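The Residence Diary, kept by the house office at Fekby
June 19, 2019

The day opened with the matter of the breakfast hours. The present arrangement has been in force since the house received its first long-stay guests, and it has served well enough for those who rise early. The language students, who return late from evening instruction, have asked that the kitchen stay open past nine in the morning. The office has agreed to the request for the summer term. A notice was typed and placed on the board by the stairs before noon, and a second copy was left on the hall table beside the mail.

The change brings with it a small question of supplies. Bread is delivered once a day and is at its best before eight. Guests who come down later will find it firmer, and it is the view of this office that bread of that kind should be toasted and served with butter, and should not be thrown away. The baker has been asked whether a darker loaf, which keeps longer, could be included in the order. He has promised a reply and a price.

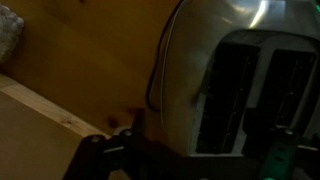
A letter was received from Bennani concerning the linen contract. The firm proposes to collect on alternate weeks through the summer and to resume the regular schedule in the fall. The proposal was read twice. It would reduce the charge, but it would also require the house to hold 43 sets of sheets in reserve, and the upstairs closet was not built for that quantity. The office has written back to ask whether the firm would store a part of the reserve on its own premises. Until an answer arrives, the present schedule will be kept.

The afternoon was given over to the garden side of the property. The lower gate no longer closes without being lifted, and the post on the left has moved in the soft ground. Mr. Ingvarsson inspected it and recommends that the post be taken out and set again in gravel. He does not recommend a new gate. His estimate for the labor is two days, weather permitting, during which guests will be asked to use the street entrance. The roses along the same wall have done better than was expected after the late frost, although the pale one nearest the steps has not recovered and will have to be replaced.

A guest in the east wing reported that the window in her room rattles at night. The sash was examined and the cord was found to be worn nearly through. It will be replaced, together with the cord in the adjoining room. The guest was offered another room in the meantime and preferred to stay where she was, with a folded card wedged in the frame.

Correspondence was completed at four. Five letters were sent, of which three were replies to inquiries about rooms in July. The house is close to full for that month. The office has again declined to reserve rooms by telephone alone, and repeats in this diary, for the benefit of whoever reads it next, that a written request is required in every case.

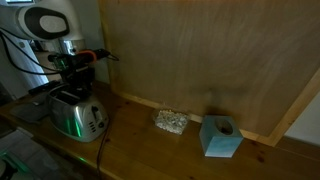 *Entered by Grímur Ingvarsson, for the house office*

I take up the entry at this point, the morning clerk having gone off duty.

The evening meal was served at the usual hour. There was pea soup, followed by baked fish with potatoes, and a rhubarb dessert which was well received. Two guests had given notice that they would be absent and their places were not laid. A third was absent without notice, and a plate was kept for him under a cover until half past eight. He came in shortly before that time, was apologetic, and ate in the small dining room.

The conversation at table turned to the old ferry timetable, a framed copy of which hangs in the passage. One of our older guests recalled making the crossing as a boy with his grandmother, who carried a hen in a basket and was asked to buy a ticket for it. He could not remember whether she had paid. The students asked him a number of questions, and he went on to describe the landing stage, the waiting room with its iron stove, and the man who sold boiled eggs from a pail. I have asked him to set these recollections down in writing so that they may be kept with the papers of the house. He replied that his handwriting was no longer fit for it. One of the students offered to write for him, and they have agreed to begin after the weekend in the reading room.

It rained lightly after supper. The chairs were brought in from the terrace and the cushions were hung in the back passage to dry. I walked down to the lower gate with a lantern and found the post leaning further than it had been in the afternoon. I have tied it to the wall with rope for the night.

The reading lamp in the front room has been fitted with a new shade. The former shade was scorched on one side and has been put away in the attic, where it may be of use for its wire.

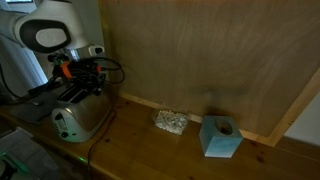 ## Matters carried forward

- The baker's reply concerning the darker loaf.
- The answer from Bennani on storage of the linen reserve.
- Gravel for the gate post, to be ordered in the morning.
- Sash cord for the two rooms in the east wing.
- A notebook, ruled, for the ferry recollections.

The front door was locked at eleven. The key is on its hook.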